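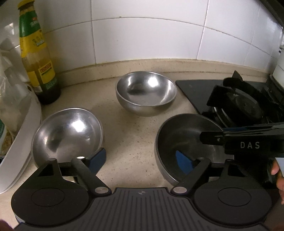 Maintained by Svetozár Šťastný
Last updated in February, version 2

Cakano Kitchen Bowls

Cakano is a set of 411 short recordings of metal bowls being handled on home kitchen counters. It covers sorting, nesting, moving and putting away. The bowls are everyday ones, used for washing vegetables, beating eggs and holding cut meat before it goes on the stove.

Contents

clips/ - the recordings, one folder per session
notes/ - a text file for each session, with the kitchen and the task
bowls.csv - one row per bowl, 115 rows
splits/ - train and test lists

What is in the kitchens

Counters are left as the household keeps them. Expect bottles, stoves and tiled walls close to the work area. A typical counter has three metal bowls on beige speckled stone-look or similar surface, with a gas stove to the right and a sauce or oil bottle at the back. Grime along the backsplash was not cleaned before recording.

Bowls.csv fields

bowl_id, kitchen, finish (polished, dull, mixed), depth (shallow, medium, deep), rim_mm, notes

Finish is judged by eye on the inside of the bowl. A bowl with a bright interior and a matte outer wall is entered as mixed. Rim size was taken with a tape across the widest point.

Known problems

Stainless steel throws bright highlights, and edge labels near them are less reliable. Sessions from the Renberg kitchen have the wrong depth for two bowls - use the notes file there. Bimasen sessions have no rim sizes yet.

Files are numbered from 1000. Gaps in the numbering are sessions withdrawn at the household's request.

Corrections go to Svetozár, with the bowl_id in the subject line.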